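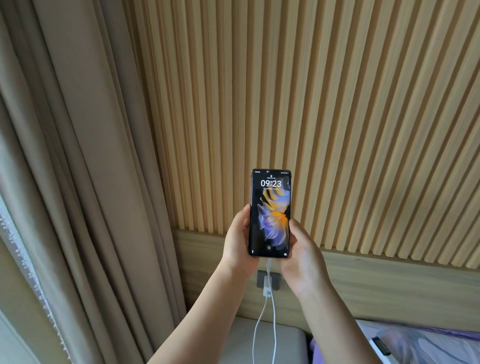
Plugging in the phone at the bed, 09:23 on the lock screen.

I wanted to write for a long time about what I do in the mornings now, because my sister still thinks I am playing games. I show household tasks with my own hands, and the recordings go to a small company, Novovine, where they try to make a robot arm pair learn them. Some days I do the second kind of work, which is to drive the robot from a distance. Both are called "demonstration" in my contract, but for the body they are very different things.

The task in the photo is the one they name "phone to charger." I thought it would be the easiest of all. You take the phone, you find the hole, you push. I do it every night half asleep. But when I had to do it as a lesson, I noticed how little I know about my own hands.

For example, I never look at the plug. I bring the cable near the bottom of the phone, I touch the metal with the plug, and then I slide it a little until it falls in. The finger feels it. The robot at Novovine has almost no feeling in the fingers, so for it my habit is useless. Roy Bickerstaff, who checks my recordings, wrote to me after my first week: "Your hands cover the port in nearly every one. The model can not learn from what it can not see." He was polite, but I was a bit ashamed, I must say. I had been proud of this week.

So I changed the way. Now I hold the phone upright, the left hand behind it and the right hand low at the corner, and I keep the bottom edge free between the two hands. It is not how a normal person holds a phone. After some days it became normal for me, and now I hold it like this also in the tram.

There are a few rules which I made for myself, and maybe they help somebody who begins with this work.

I do the movement slower than in life, but without stopping. If I stop in the middle to think, the robot learns to stop in the middle. Roy showed me a video of their arm standing still with the plug in the air for a long moment, like it forgot something at home. That was from my pauses! I recognized them. I felt strange to see my own doubt in a machine.

I finish every task with a clear end. For the charger I pull my fingers away from the cable and hold the phone still before I put it down. In the beginning I was already reaching for the next thing, and they had to cut the end by hand.

I do not repair a mistake in secret. If the plug goes in the wrong direction, I take it back, turn it and try again, all in one recording. At first I deleted these. Pauline Bainbridge, who leads the project, asked me please to keep them, as the arm makes many mistakes and has to see what comes after one. I like this rule very much. In my school it was the opposite.

I change something each time. The bed is made or it is not made, the curtain is more open or less, the phone begins on the pillow or in the drawer. One recording from each side of the bed, if the cable is long enough. Mine is not always long enough.

Now the remote work. For this I go to the office two times in a month, in a street behind the Fivdale bus station. There I sit in a chair with two handles, one for each arm, and the arms stand in the next room. I see them on a screen. When I squeeze the handle, the gripper closes. It sounds simple, and for big objects it is simple. I folded a towel on my second day and everybody was nice about it.

But the same phone and the same charger took me 11 tries. Eleven! The cable is soft, so it does not stay where you leave it. You take it too far from the plug, and the plug hangs down and turns away from you. You take it too near, and the gripper itself hits the phone before the plug arrives. On the screen I could not judge the depth, so I was often in front of the phone when I believed I was under it. My shoulders hurt in the evening although I had lifted nothing.

What helped me in the end was advice from Pauline. She said to put one arm to rest on the table, with the phone in it, and to move only the other one. At home I bring both hands together, a little from each side, and I never thought about it. With the robot, two moving things are too much for me. With one arm resting I had it on the next try, and then 3 times more, and then I lost it again because I was tired.

I asked Roy which kind of recording is better for them, the hands or the remote. He said they need both. From my hands they get many, in a real bedroom with real daylight, and it is cheap. From the remote driving they get few, but these are in the robot's own body, with its own thick fingers. I am not an engineer, so I repeat only how I understood it. If I understood badly, Roy can correct me in the comments, he promised that he reads.

People ask me if it is boring. Sometimes yes. A session at home is two hours and I take a tea after the first one. Around the same task again and again, the mind goes walking. But I also see my own room more than before. I know now that the light on the wooden slats behind the bed is softest in the morning, and I prefer to record then. In the afternoon the stripes of shadow get hard and I change to the kitchen.

Next on my list from Novovine is the opposite task, to unplug the phone and put the cable away. I tried it yesterday without recording. Pulling out is fast, but where do I put the cable? In life I just let it fall behind the bed. I wrote to Pauline to ask if falling is allowed, and I am waiting for the answer.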